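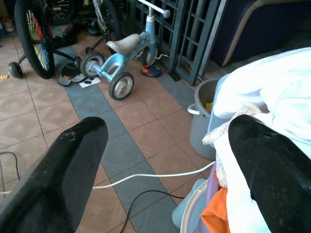

Two padded gripper fingers over a tiled floor, with a child's tricycle and a laundry basket beyond them.

The Kemimer Open House is a yearly demonstration of household robots held in the town of Atia. It takes place in July in a furnished home, where visitors watch robot arms handle ordinary belongings. The event is run by Hollmann, a maker of grippers and control software, and entry is free.

History

The first open house was a small affair for local schools and suppliers. It was held in a workshop, with a table and a shelf as the only furniture. Visitors asked how the machines would manage in a real home, and from the second year the demonstration moved to a house in the Kemimer district.

Attendance has grown since then. The fourth open house drew 748 visitors, and the organisers now stop giving out tickets at 1000. Groups are let in every hour from ten in the morning, and the last one leaves at six.

Format

A visit lasts 60 minutes and has 2 parts. The first is a short talk on how the grippers are built and how they are controlled. The second is the demonstration itself, which visitors follow from behind a low rope or on a screen showing the view from a camera mounted close to the gripper.

Rooms are not cleared beforehand. Shoes, cables, toys and washing are left on the floor, as the tasks depend on the robot finding its way among things of different shapes and sizes. Common tasks include picking up a cloth, moving a small shoe and placing an item in a bucket. Visitors may ask for a task to be repeated, and the operators usually agree if time allows.

Equipment

The arms used at the event carry a two-fingered gripper known as the Irnex. Its fingers are black and padded, with a textured surface meant to hold soft items without pinching them. The pads pick up dust and lint during the day and are wiped between groups.

The arm can be guided by an operator or left to run a stored program. Both methods are shown, and the staff say which is in use before each task starts. Cloth remains the hardest material for the stored programs - a folded towel is handled well, a mixed heap of washing much less so.

Reception

Local papers have described the open house as slow but worth the trip. Some visitors have complained that the room is crowded and that the screen is hard to see from the back. A second screen was added in the hallway the following year.

See also

Domestic robot
Robot end effector
Teleoperation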